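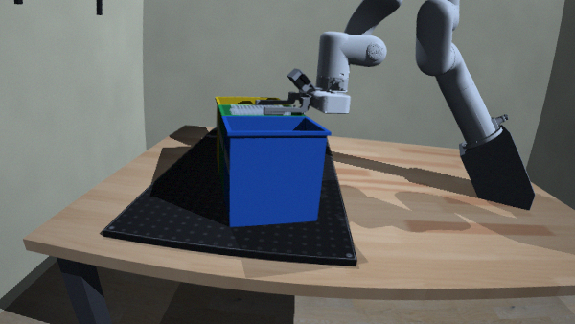 What happens at a lab robot open day, and can visitors try anything themselves?

Posted by millpond_tech

I work in a small testing lab. My manager has asked me to go to the Staser open day in Rendthorpe in November and report back on whether a robot arm could take over some of our plate and tip rack handling. I have never been to one of these. The page on their site gives the address and a start time and very little else. I would like to know how the day is laid out, whether you get to see a robot doing real work, and whether a person with no programming background will follow any of it.

benchside_kay

You get a short talk, then a demonstration, then time to ask questions at the screens. Visitors are let in by groups of 20 and each group has a slot in the morning or the afternoon. When I went you could try the simulator yourself, but the real arm was run by staff only and visitors stayed behind a line on the floor. You don't need any programming. You do need to book, and they check names at the front desk. Parking is on the far side of the building from the entrance, so leave a few minutes for the walk.

oldrackmount

I went to the last one and took my notes home, so I can give more detail than the first answer.

The talk is in the ground floor room next to reception. Ours went over what the arm is meant to do, which is to pick labware out of open bins and place it somewhere else. It was pitched at lab people. There were slides on cost that went by too fast, and they did not hand out copies. Ask for them by email afterward. I did, and they came the same week.

After that you go to Room 127 for the demonstration. Most of it is done in simulation. Some people in my group were let down by this and said so, as they had come to see metal moving. I did not mind. On the screen they can stop the arm halfway, change the angle you are looking from, and go back to the start of the job. With the real arm they will not stop every few seconds to answer somebody, and you are standing too far back to see the fingers.

The job they used was plate and tip rack handling on a black board with holes in it, the kind you bolt things down to. The software they use for it is called Trirora. I can't tell you much about it except that it looked like any other program with a timeline along the bottom. The part worth watching is what happens around the plate itself. A multi-well plate is wide and low, and the fingers have to come down on both sides of it and stay level. If one side touches first, the plate can twist. The presenter spent most of the session on this and I would say it was the most useful part of the day.
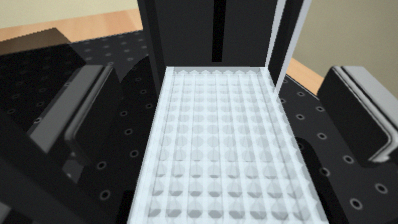 Multi-well plate with a gripper finger on each side, simulator view.

Things I would look at if I were going again for a lab like yours:

How the arm gets its fingers into a bin. Bin walls take up room, and the fingers need space beside the labware before they can close on it. Measure your own bins before you go and take the numbers with you. I had to guess at mine.

What counts as a failure. They told us the placing job had been run 1000 times in simulation, and somebody asked what was counted as a good run. The answer was that the plate had to end up in position, but a run where the arm bumped a bin on the way was still counted as good. That would not be fine in our lab, with open liquid on the bench. Ask the same thing about whatever job they are showing this time.

How long it takes to change over from one kind of labware to another. In our session they moved from plates to tip racks, and the presenter changed a few settings in between and reloaded. On real hardware it may also mean different fingers. I asked about that and got a vague answer.

What the arm does when something is not where it should be. This was not shown to us at all, and I wish I had pushed for it. In our lab things are out of place all the time. A rack gets put back in the wrong bin, or at an angle, or somebody leaves a lid on top. A demonstration where everything starts in the correct spot does not tell you how the arm copes with that. 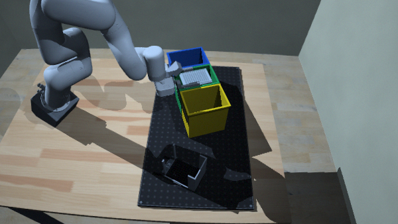
The hands-on part comes last and is the part most likely to be cut if the day runs late. There are a few workstations and you take turns. You pick a starting layout from a menu, tell the arm which item to go for, and watch it plan the move. I moved one of the bins closer to the arm and asked it to do the same pick, and it took a much longer way around. I would not have expected that from the talk. Staff were good at this stage and sat down with people one at a time, so save your detailed questions for then.

The real arm was in the next room behind a screen. It did one short job, moving an empty plate from one side of its table to the other, and did it fine. It was slower than I expected. They said it was set to a reduced speed for visitors. I believe that, but I would still ask them what the normal speed is.

As for following it without programming, you will be fine. I don't write code either. There was one stretch on motion planning where I was lost, and I don't think I missed anything I needed.

For your report, I would take pictures of the slides with prices on them and write down the size and weight limits for the gripper. My manager asked for both of those and I only had one.

godoy_user_north

We have a Godoy arm and not the one they show at Rendthorpe, so take this with that in mind.

Go in the afternoon if you can. The 2 pm group is usually smaller and they let people stay longer at the screens. Coffee was gone by then, though.

I don't agree that the simulation is the best part. It is good for seeing how the arm gets in and out of a crowded area. It won't tell you how your tip racks behave when they are gripped. Ours flex a little in the middle and that gave us trouble for weeks - the move itself had been fine in the simulator. Bring one of your own racks and one of your own plates and ask whether staff will try them on the real arm. They turned down a friend of mine at one event and said okay to me at another, so it seems to depend on who is running the room.

Also ask who comes out when it breaks, and how long you wait for them. That ended up mattering more to us than anything in the demonstration.

millpond_tech

Thank you all. I have booked the afternoon slot and will bring a rack, a plate and the inside measurements of our bins. I asked by email whether they would show a misplaced item, and they said it can be set up at the screens on request.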